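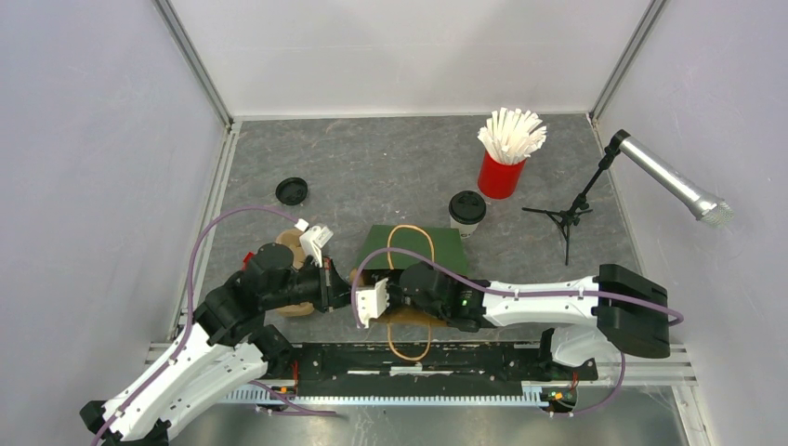 Print this page | E-mail this page

Vevthorpe Seed Swap: Your Questions

Do I have to bring seeds to take seeds?

No! Come with empty pockets if this is your first year. We had 431 varieties on the tables last time and plenty went home in the boxes again, so please help yourself. If you grow something you like, save a little and bring it back next winter.

When is it?

Always in December, doors at 10 a.m. The beans go fast — if you want the Clellbridge climbers, come before lunch.

Which seeds are easiest to save?

Beans, peas, lettuce and tomatoes. They mostly pollinate themselves, so what you plant is very likely what you'll get. Let bean pods turn papery on the vine, shell them, and dry them indoors for a couple more weeks. Tomatoes are messier (and more fun!): squeeze the pulp into a jar, leave it for three days until it smells awful, then rinse and dry on a plate.

Can I bring squash?

Yes, but tell us what else was in bloom nearby. Squash cross very easily. One grower's plain green zucchini came back as a striped, warty thing the size of a football, and we loved it, but it wasn't zucchini.

What is the Manríquez pepper?

Our favorite local pepper, long and wrinkled and medium hot, named for the family that grew it on the east side of town. It needs a long season. Start it indoors in February, on something warm.

How many seeds go in a packet?

For most things 20 is plenty. For lettuce, a pinch. Write the name, the year and your town on the front, in pencil.

How long do seeds keep?

Onion and parsnip, a year or so. Tomatoes can go five years or more in a cool, dry cupboard. Old seed is still welcome, just mark it old and sow it thick.

Do you mail seeds?

We mailed 122 packets last winter and will do it again. Send a stamped envelope and a list of up to six kinds, with a second choice for each.

Contact us | © Vevthorpe Seed Swap | Back to top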